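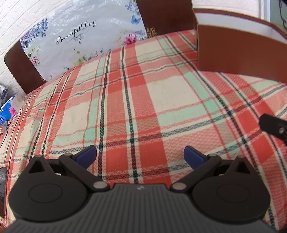

Plaid cloth with wide red and pink bands and narrower bands crossing them.

How Does Cloth Get Its Checks?

3 min read

Look closely at a cotton shirt or a dish towel. Closer than that -- put your nose almost on it. You will probably see tiny threads going over and under each other. That is weaving, and people have done it for thousands of years.

Woven cloth needs two sets of threads. The first set is called the warp. These threads are stretched tight on a frame called a loom, and they run the long way. The second set is called the weft. The weft thread travels from side to side, over one warp thread and under the next. On the way back it does the opposite.

What makes a stripe?

If all the threads are white, the cloth is white. Now suppose the weaver puts some red threads in the warp. The cloth will have red stripes running the long way. If she also changes the color of the weft every so often, there will be stripes going across too. Stripes in both directions make checks or plaid.

Where a red stripe crosses another red stripe, the block is solid red. Where red crosses white, you get pink. There is no pink thread in it at all. The red and white threads are so small and close together that your eyes mix them.

What about zigzags?

A weaver can go over two threads and under two, and move along by one thread each row. This makes slanted lines, and the cloth is called twill. Jeans are made of it. If the slant keeps switching direction, the lines turn into zigzags. One kind of zigzag is named herringbone, after the bones of a fish called a herring.

Is all plaid woven?

No. Some plaid is printed on plain cloth with ink or dye. Turn the cloth over to check. Woven plaid usually looks nearly as bright on the back. Printed plaid is often pale there.

Try it with paper

You need 2 sheets of paper in different colors, scissors and tape. Cut one sheet into long strips. Fold the other in half and cut slits from the fold, stopping before you reach the edges. Open it up. Weave the first strip over, under, over, under. Start the next strip under. Push the strips close together and tape down the ends.

Marisol Manríquez teaches weaving on Saturday mornings, and her beginners all start with paper. Later they use yarn on a small cardboard loom.

Words to know

Loom: a frame or machine that holds threads for weaving
Warp: the threads stretched on the loom
Weft: the thread that goes across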